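Speaker notes: Furnishing a rental on a small budget
Speaker: Augustina Owusu

Open with the number. The Dikberg survey went to 213 renters, and 158 said they bought the wrong table first. Pause there. Ask who in the room has done the same.

Main point: measure before shopping. Walk the path from the front door to the room with a tape. Stairs and door frames catch people out more than the room does.

Leave up to 24 inches of table edge per person. Less is fine for breakfast — not for a long dinner.

Story about the Lucero apartment. Mansa Agbeko ordered a table for six and had to send it back. The return fee was more than two used chairs. Keep this short.

Secondhand section. Look under the top, rock the legs, smell the drawers. Skip the slide on veneer if time is tight. 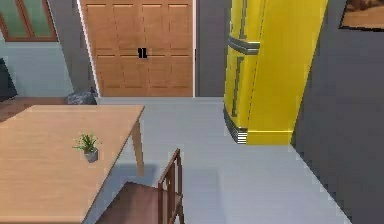 SURORA, 06/01/2022

Chairs do not have to match the table. A dark brown chair can go with a light wooden top, and buying them apart usually costs less. Keep the tabletop mostly clear — one small plant will do.

Take questions. If someone asks about delivery, send them to the Ziltel handout by the door.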